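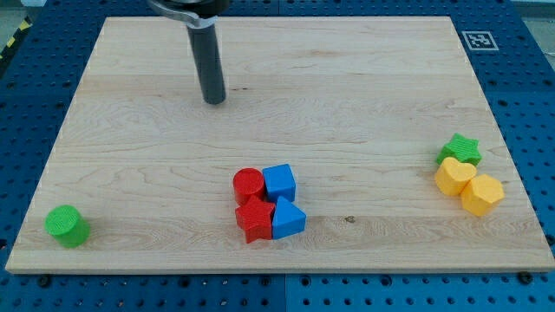 Wood moves across the grain far more than it moves along it, and most of the trouble beginners have with tabletops comes from forgetting this. A plank gets wider in a damp summer and narrower in a heated winter, while its length hardly changes. On the board in the photo the grain runs from left to right, so nearly all of its movement will be between the near edge and the far edge. Find that direction on your own panel before you mark out anything else.

Reading a board

Look at the end grain first. The growth rings tell you how the plank was cut from the log. Flat-sawn stock shows wide arcs and moves the most. Quarter-sawn stock shows rings standing close to upright and moves less, usually by half or so. It also costs more, and the yard in Wasville does not always have it. Jalen Dvorak covers ordering in the May session.

Moisture

Wood takes on and gives off water until it matches the air. Leave new stock in the shop, on stickers, with air on all sides. Do not stack it flat on the concrete. We leave ours for 2 weeks at 68 degrees, and the meter is on the shelf by the door. Take readings from the middle of the plank as well as the ends – the ends dry first and will give you a low number.

Fixing a top to a base

A wide top must be free to grow and shrink. Three ways we use in this course:

Buttons in a groove. Traditional, cheap, made from offcuts.
Slotted screw holes. The slot runs across the grain.
Figure-eight fasteners. Quick, but they need a shallow recess so they can swivel.

Never glue a solid top to its rails. It may hold for a year, then split along a joint or pull the frame out of square. Despina Ene has a cracked side table you can look at in the back room.

Breadboard ends follow the same rule. Glue the center only and peg the outer tenons through slots.

For next time

Bring one panel, at least 20 inches wide, with the grain direction marked in pencil on the underside. Read chapter 6 up to the part on veneer.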